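Printer spooler

A print spooler is a program that holds documents waiting to be printed and passes them to a printer one at a time. It runs in the background on a desktop computer, on a print server, or inside the printer itself. The word spool is usually explained as short for "simultaneous peripheral operations on-line," although this may have been made up after the word was already in use.

Purpose

A printer accepts data far more slowly than a computer can produce it. Without a spooler, an application has to wait until the last page has been sent before it can do anything else. With a spooler, the application writes its output to a file on disk and returns control to the user. The spooler then reads the file and feeds it to the device at whatever speed the device allows.

Spooling also lets several users share one printer. Jobs that arrive at the same moment are stored separately, so that pages from different documents are not mixed.

Operation

A print job normally passes through four stages. The application hands its pages to the operating system's printing interface. The printer driver turns them into a page description language or a raster image. The result is written to the spool directory along with a small control file, which records the owner, the number of copies, the paper size and the priority. Last, a port monitor opens a connection to the printer and sends the data.

On Windows, the spooler runs as a system service and keeps its files by default in a folder under System32. Each job has a data file with the extension SPL and a control file with the extension SHD. On macOS and most Linux distributions the same work is done by CUPS, which normally stores jobs in /var/spool/cups and accepts them over the Internet Printing Protocol.
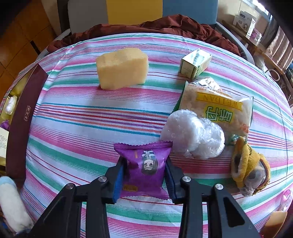
Prista Reference Desk
Staff writer, printing and peripherals
Updated 2 July 2024

Queue management

Most spoolers process jobs in order of arrival within each priority level. On Windows, priority is set as a number from 1 to 99, and new jobs are given priority 1 unless the queue is configured otherwise. CUPS uses a range of 1 to 100, with a default of 50. A higher number is served first in both systems. A job that has already started printing is not normally interrupted by a later one.

A queue can be paused without deleting its contents. Jobs sent to a paused queue are stored and released when it is resumed. Held jobs are a separate case: the queue goes on printing, but the marked job stays in place until a user or an administrator releases it.

Common faults

The most frequent fault is a stuck job, in which the control file remains in the spool directory but the data cannot be sent. Later jobs then collect behind it. The usual remedy is to stop the spooler, delete the files in the spool directory and start the spooler again. All waiting jobs are lost in the process and have to be printed again from the application.

A faulty driver can stop the whole service, as older drivers are loaded directly into the spooler process. Driver isolation, available in Windows from Windows 7 onward, moves them into a separate process so that a failure affects fewer queues.

Disk space is a further cause. Large raster jobs can fill a small system volume. In February, the shared print server at the Iltcombe office of Hamdan stopped accepting work with 893 jobs in the spool directory, all of them sent to a single queue whose printer had been removed. The directory was moved to a separate volume, and the server was set to delete any job older than 30 days.

Security

The spooler often runs with high system privileges and may accept requests from the network, and flaws in it have been used to run code remotely. Servers that do no printing are commonly set up with the service disabled. On print servers, driver installation is normally limited to administrators.

Spool files may contain the full text of a document. They are deleted after printing unless the option to keep printed documents is turned on.

See also

Print server
Page description language
Line Printer Daemon protocol
Vadunport (port monitor)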